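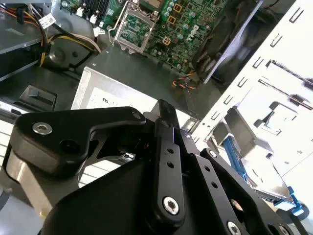

Fig. 1. Wrist camera view over the open desktop. Gripper in the foreground, empty CPU socket behind it.

Lecture 10: When the camera rides on the hand
Sunita Bajpai. Notes revised 8/1/26.

Last time we had a fixed camera on a pole and everyone was happy. The pole did not move, so neither did the calibration, and you could pretend that vision was a solved problem with a few loose screws. Today the camera goes on the wrist, and we pay for the better view.

1. What the wrist view costs

Look at how much of Fig. 1 is gripper. The links take up the lower part of the image and they will be there in every image you ever record. Your feature detector loves them. They have crisp edges, round holes and shiny screws, and they are useless as landmarks for the computer case, on account of traveling with the camera.

The first version of our Fluswood pipeline had no mask. It matched features between images, found that the best ones had barely moved, and reported with great confidence that the arm was standing still. The arm was doing no such thing.

So: mask the hand. Two ways to do it.

Static mask. Draw it once, by hand, for one finger opening. Quick, and wrong as soon as the fingers move.

Rendered mask. Take the joint angles, project the gripper model into the image, grow the outline by 4 pixels. Slower, and it needs a decent hand-eye calibration, the thing you were hoping to avoid this week.

2. Finding the socket

The target for the lab is the CPU socket on the green motherboard. It has a silver metal frame around it, and in Fig. 1 the hinged bracket is tilted open. A template trained only on closed brackets will not care for this. Use the board to get a rough pose first, then refine on the socket. Write down which edges you refined on. "The good ones" was a real answer in December and it received the mark you would expect.

Text helps. The word DELL is printed in white on the board and reads vertically in this view, so it gives you orientation nearly for free. The letters on the power supply housing do not: all you get near the gripper is "ns".

Cables do not help. Treat them as obstacles with opinions. The planner gets a padded volume around each bundle, and no path may enter it, however short it looks.

3. Closing the loop

Rolta, the course controller, accepts a new pose target whenever you send one. It will also accept a bad one. Before sending, check:

a) the age of the image (reject anything over 300 ms)
b) the number of matches left after masking
c) the jump from the last estimate

If a check fails, hold position. Do not extrapolate. The drive cage is on the right side of the view and it is metal.

4. For the lab

Replay the Gisodholm log, 4000 images, with the mask off and then on. Plot both camera tracks on the same axes. Hand in the plot and half a page on where they part ways. Code goes in your Fabbri folder, and it has to run on a machine other than yours.

Reading: the chapter on image-based control, up to the part where the Jacobian gets inverted. We will do that part together next time.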